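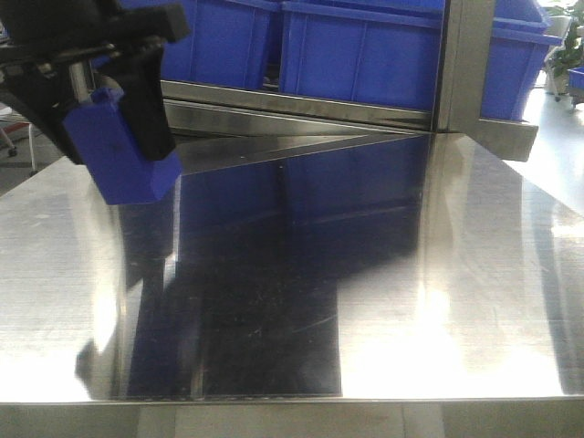

Brushed steel, blue fingertip

What I've been watching

I finally caught up on the dance show everybody at my end of the office has been going on about, and I lost most of a weekend to it. It's called Stava, it runs to 14 episodes, and I had every intention of watching one before bed. You can guess how that went. I got through five, slept badly, and dreamed that a panel of judges was scoring how I loaded the dishwasher.

If you haven't seen it, the setup is simple enough. Dancers who used to work as backup performers on other people's tours get paired with TV presenters who have never danced in public, and each pair has to put together a full routine for a live audience. The presenters are mostly terrible for the first three episodes (wonderfully terrible, I should say) and then a couple of them start to get good, and that's when I got hooked. The woman who does the morning weather at a regional station is the one to watch. She counts out loud under her breath in the first two routines and you can see her lips moving the whole time. By episode six she's stopped, and I was so proud of her you'd think we were related!

My one complaint is the host. He was a game show guy for years and he still talks like he's about to give somebody a car. Every result gets a pause so long that I went and got crackers during one of them and didn't miss a thing. I know some of you love him, because you wrote in and said so the last time I was rude about him, so I'll leave it there.

The costumes deserve a whole item of their own. Episode nine has a dress with 1000 hand-sewn beads on it, or so the wardrobe department tells us, and you can hear it before you see it. The dancer wearing it does a spin near the end and a handful of beads go flying into the front row. They kept that in the edit – good for them.

While I'm on the subject of television, Pelletier is back for a third season in February and I'm nervous about it. The second season had a talk show storyline that went nowhere, and they've brought in a new actress to play the younger sister, which always makes me twitchy. The trailer is 41 seconds long and tells you almost nothing except that somebody has cut their hair. I'll give it two episodes. I said the same thing about the last season and watched all of it, so take that for what it's worth.

A few of you asked what happened to my plan to watch everything on the Ellard list, meaning the fifteen-minute interview specials they put out with retired pageant winners and former child stars. I've seen nine. The best so far is the one with the pageant winner who went on to run a dance school and now spends her evenings judging local contests. She's funny about the whole business and she isn't bitter, and she still has the sash, folded up in a kitchen drawer with the takeout menus. The weakest is the boy band one, where they all talk over each other and you can't tell who fell out with who.

Next up for me is Wundunine, which a reader recommended as "a talent show for people who hate talent shows." I watched the first 15 minutes over breakfast and so far there's been a ventriloquist, a very tall tap dancer and a fight about parking. I'm in. Write and tell me if it falls apart later on, but please don't tell me who wins.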